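BRIRKVILLE, July 25, 2020 -- Nernow will sell its Plotulix tableware from October, starting with a plain blue plastic cup. The company has read plenty of launches promising to change how people drink, and doubts most of them. A cup holds things. If it tips over with a straw or a stirrer in it, it's a bad cup.

The first run is 500 cups, sold through Mnguni in packs of eight. Nernow makes no claim that they will last forever -- it hasn't had them long enough to know.
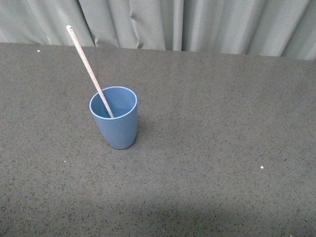 Mnguni was less cautious, replying that a light cup is fine on a counter but it would still like to see one survive a picnic before ordering more.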